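I've had the new Bresilo record on repeat for nearly a week and I need to talk about it with somebody, so you all get to be that somebody!

Quick background if you missed them: Bresilo is Halldóra Sveinbjörnsson on vocals and keys and Kaj Bech on pretty much everything with strings. Their first album, Brosow, came out when I was still commuting, and I played it so much on the train that I can't hear the opener now without smelling wet coats. The new one is called Prerow and it's a much quieter thing. Slower, too. The drums don't come in until track 4, and when they do (brushes, barely there) I got goosebumps in my own kitchen.

What I love is how much room Halldóra gives herself. On the debut she sang over everything. On "Salt Line" she holds one note while Kaj's guitar wanders off and comes back — twice! — and she only finishes the word once he's home again. It's such a simple trick and it gets me every time.
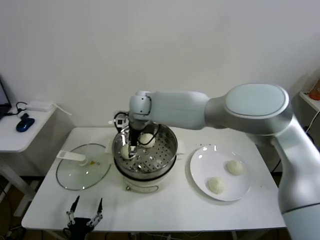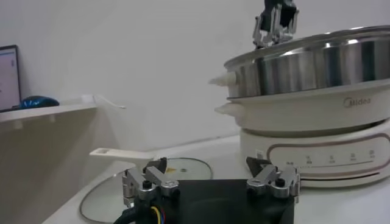 The steamer pot on the white table.

The middle stretch is where I think people will split. "Ferry Song" runs long, and Auður Hallgrímsson's cello takes up most of it. My friend Lærke Thygesen texted me "is it still going?" the first time she played it. I'm on the other side, I'd happily take another five minutes. But put it on with headphones, because on my little speaker the low end just vanished and the whole song sounded like someone humming next door.

Lyrics: a lot of moving house, a lot of weather, one very funny verse about a borrowed ladder. I'm told the last track is about Halldóra's grandmother, and the demo version with the piano out of tune made it onto the album. Good call, whoever made it. I'd guess Halfdan Laxdal, who produced, as he left the creaky chair in on the first record as well.

They're playing 20 dates starting soon and I have two tickets for the closest one, balcony, left side. If they open with "Salt Line" I'm going to cry in front of strangers. Setlist report when I'm back!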